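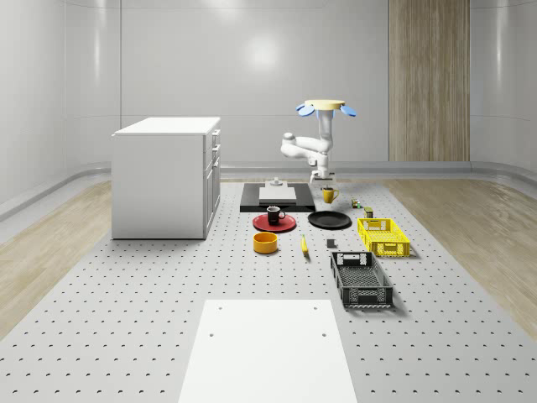

Chapter 2
Your First Table

When I started the robot club at Stuvport, I figured we'd spend May building. We spent it arguing about mugs! Every team wanted to pick one up, and every team had a different idea of what "pick up" meant (by the handle? by the rim? does dragging it count?). So I'm starting you off in simulation, where you can knock a mug over 74 times before lunch and all it costs you is a click on Reset.

In this chapter you'll load the Tiwari practice table, move the arm by hand with the sliders, and then write your first real program, which is 20 lines long if you skip my comments. Please don't skip my comments. By the end you should be able to send the gripper to a spot above any object you choose, lower it, close it, and lift.

You'll need the project folder from Chapter 1 and a partner. One of you drives and the other one reads the joint angles out loud, and yes, you have to swap. My own first try took almost 37 minutes and ended with the arm folded up against itself like a lawn chair, so take your time with this one.

Open the folder, start the simulator, and let's look at the joints first.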